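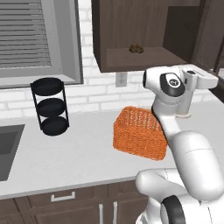 *A white benchtop with a dark grey sink.*

**Malden homes to change over to Jummont water**

Households on the western side of Malden will start getting their tap water from the Jummont treatment plant on 14th October, ending a long run of complaints about scale, blocked shower heads and kettles that go white inside.

The changeover covers 416 properties, most of them in the streets between the railway line and the Nuchit Road roundabout. They are now supplied from the old town bore, which draws hard groundwater. The rest of Malden has been on Jummont water since the main was brought across the river.

Malden council says the water from the bore is safe to drink and has always met the health guidelines. The trouble is the amount of calcium and magnesium in it. Hard water leaves a chalky deposit when it is heated or left to dry, and it makes soap and detergent harder to lather.

In July the council asked households in the bore area what they thought of their supply and received 300 replies. Scale in hot water systems was the most common complaint, followed by marks on glassware and sinks. A smaller group wrote that they liked the taste of the bore water and did not want it changed. A few asked whether they could stay on the bore supply. The council has told them this will not be possible, as the same pipes serve every house in the area.

**How the change will be made**

The work will be done in 3 stages, starting with the streets closest to the railway line. Crews will close the valves to the bore, open the link to the Jummont main and then flush the street mains through hydrants. Flushing will send water along the gutters for a time. The council has asked people not to report it as a burst pipe unless it is still running the next morning.

Each stage will mean a short loss of pressure, and some houses may have no water at all while the valves are being worked. Cards with the hours for each street will go into letterboxes before the crews arrive. Anyone who needs a constant supply for medical equipment at home should ring the council water office now, even if they are already on its register, so that the details can be checked.

Residents may notice cloudy or slightly brown water after flushing. Cloudiness is usually air and clears from the bottom of the glass upwards if the water is left to stand. Brown water comes from fine sediment that has been stirred up in the pipes. The council's advice is to run the front garden tap until it clears before using any taps inside, and to hold off doing a load of whites until then.

Hot taps should be left off while the water is discoloured, to keep sediment out of the tank.

**Changes to expect indoors**

Jummont water comes from the reservoir and is much softer. People who are used to the bore will probably find they need less washing powder and less shampoo. Dishwashers with a built-in softener will need to be set to a lower hardness, and the instructions for doing so are normally in the manual. Households that have fitted their own softening unit can keep it, but many will have no further use for it. The council suggests talking to a plumber before one is taken out — some units are plumbed in a way that leaves the house without water if they are simply disconnected.

Scale that has already built up will not vanish when the supply changes. Some of it may loosen over the first few weeks and collect in tap aerators, the small mesh fittings on the end of the spout. Most aerators unscrew by hand or with a cloth and a pair of pliers. Soaking them in white vinegar and rinsing them will clear the grit.

Vinegar is also fine for kettles and for glass shower screens. It should be kept off marble and other natural stone, where the acid can leave dull patches. Engineered benchtops differ from maker to maker, and the care sheet that came with the bench is the best guide. A soft cloth with warm water and a drop of dish liquid is safe on nearly all of them, as it is on dark sinks, where dried spots of hard water tend to show up most.

The taste will change as well. Jummont water is treated with chlorine and has a longer trip through the pipes than the bore water does, so the dose is a little higher. A jug left uncovered in the fridge for a few hours will lose most of the smell.

Fish keepers are the group most likely to be caught out. Tropical fish and goldfish can be harmed by a sudden change in hardness, and by chlorine if the water is not treated first. The council recommends small, frequent water changes through the changeover period, with a conditioner from a pet shop. Home brewers who add minerals to suit the bore water will need to work out their recipes again. A full analysis of the Jummont supply is available at the front desk of the council offices and at the library.

**Pool to close while its system is adjusted**

The Malden Fitness and Swim Centre is in the second stage. The pool will be closed for 2 days while staff rebalance the water and service the heaters, which have been descaled more often than any other equipment the council owns. The gym will stay open, though the showers may be cold or out of use for part of that time. Swimming lessons that fall in the closure will be added to the end of term, and parents do not need to rebook.

Both primary schools in the area will have drinking water brought in on the day their street is flushed. The caravan park on Nuchit Road has its own tank and should not be affected.

**Cost and charges**

The link main was paid for out of the water fund, and the council says there will be no separate charge to the properties being moved across. The usage rate is already the same on both sides of town. Bills for the current quarter will go out at the normal time, and an allowance will be taken off each account in the bore area to cover the water used in running taps clear. There is no need to apply for it.

Tenants whose water is billed through a landlord or agent should check that the allowance has been passed on.

The council will keep the town bore as a standby source and will use it to water the ovals and the cemetery. Signs will go up at those sites to show that the sprinklers are on bore water. The bore pump is to be run for a short time every month to keep it in working order, and people living beside the pump shed may hear it early in the morning.

Some gardeners had asked whether the softer water would suit vegetable beds that have been watered from the bore for years. The council's parks staff say most plants will do as well or better. Lavender and some of the cabbage family like a bit of lime, and a handful of garden lime in autumn will make up the difference.

**More information**

A map of the stages is on display at the library, the Malden Fitness and Swim Centre and the Nuchit Road shops. Staff from the water office will be at the library each afternoon in the week before the first stage to answer questions. Water that is still discoloured a full day after flushing should be reported by phone, with the street number and a note of whether it is coming from the hot tap, the cold tap or both.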